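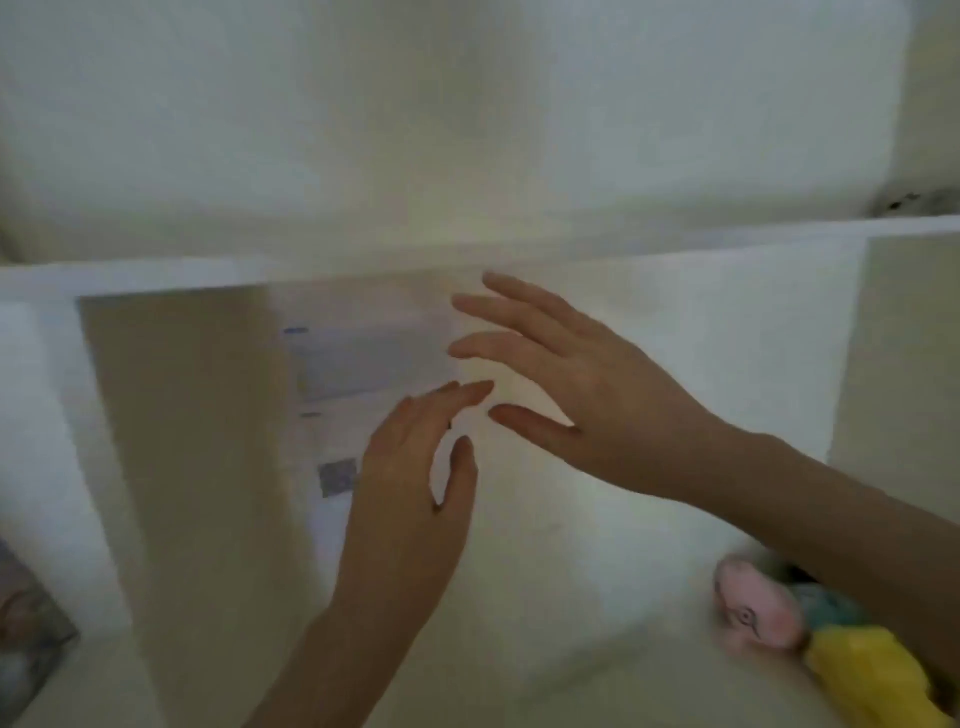 Karthik Howlader: Reopening. Someone closed this as "labels fixed" and I don't buy it. The desk-tidying set still gives us "grasp" when the fingers are only near a thing.

Delyth Prothero, Prurnstead: Which checker did you run? The one from May, or the new Pondel build? The May one fires on any hand close to paper. I reran 200 clips on Pondel and still got 24 bad ones. Fewer, yes. Fixed, no.

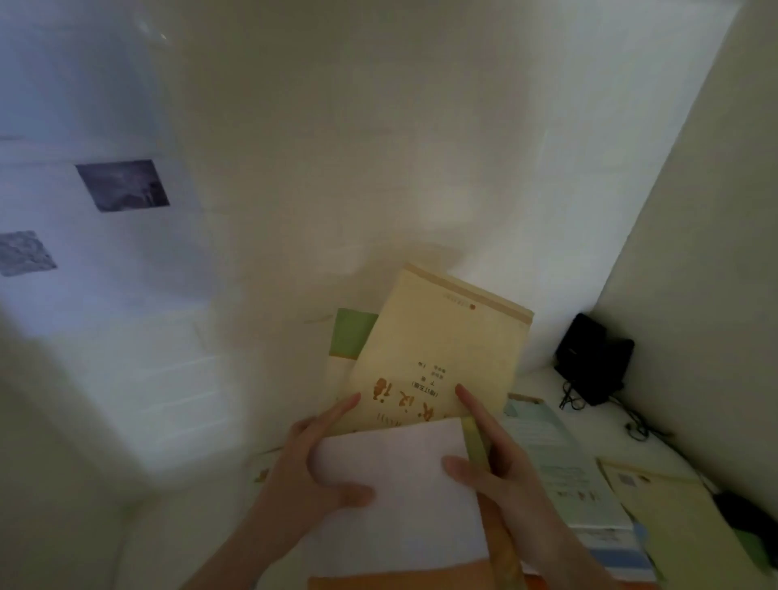 Clip 948: both hands on the stack, several items, tagged "one book"

The vendor says the model will sort out stacks by itself once it has more examples. I've heard that before. More examples with the same wrong tag just teach it the wrong tag.

Tried: split the tag per item, by hand, on 10 clips. Slow, but the checker stopped complaining. That only proves the checker is happy.

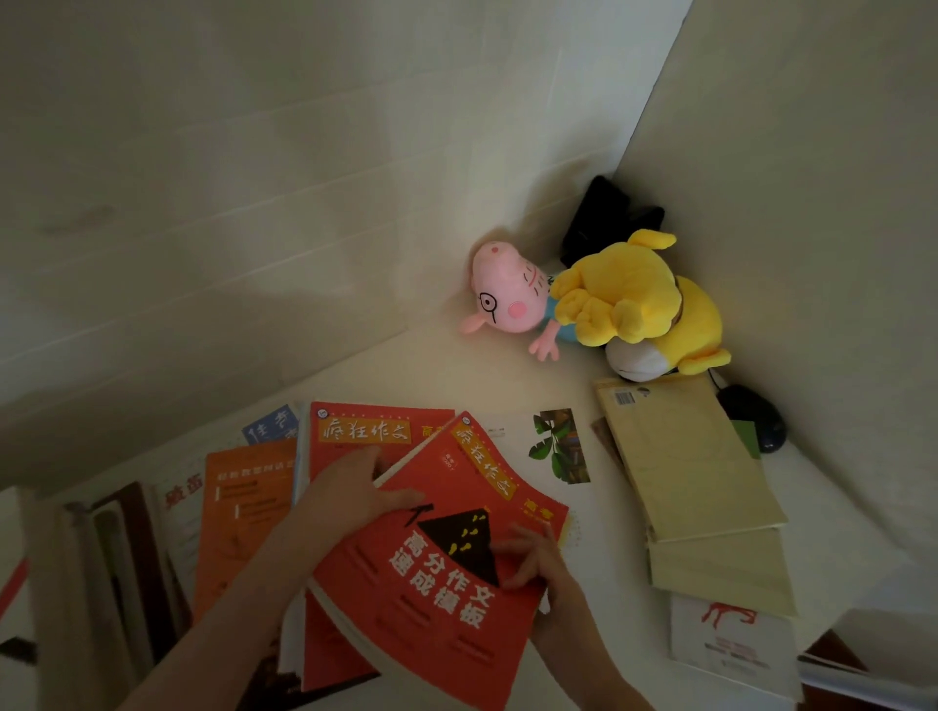
Karthik replied that single-book clips should go in first and stacks should wait until the tag list has a word for "held together." Fine by me, if somebody writes down what counts as held.

Status: open. Do not merge.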